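Wednesday, April 23, 2025

Euros for the Landa trip. I left it way too late, again. Pound slid most of March and I sat there refreshing the rate like that would help.

Finally swapped 594 pounds on Monday at the Ondside desk on Llewellyn Street. Rate was meh. Iestyn Harries got a better one online, and he's told me so twice.
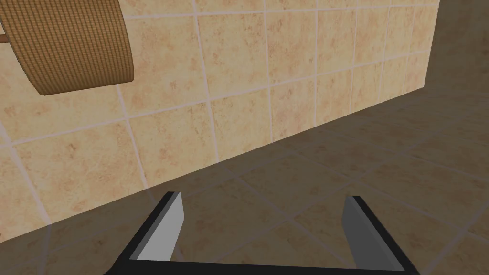
## What I'd do diffrent

Split it. Half early, half late – then you can't be totally wrong. Mared Hopkin does hers in 5 small lots and never looks at the news. Probably happier than me.

Also check the fee. Mine was 13 pounds, tucked under the total. Didnt see it till I got home.

Still no clue where the pound goes next. Everyone at work says up if the trade talks go OK. Same people said that in the fall.

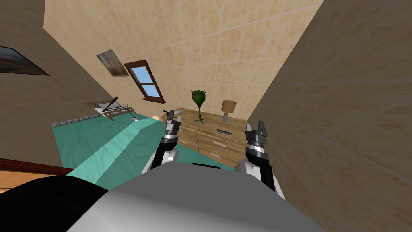
*Bedroom, with the wooden dresser*

Anyway. Hotel's paid, train's paid, cash is in the envelope. Not looking at the rate again until we're back. Maybe once.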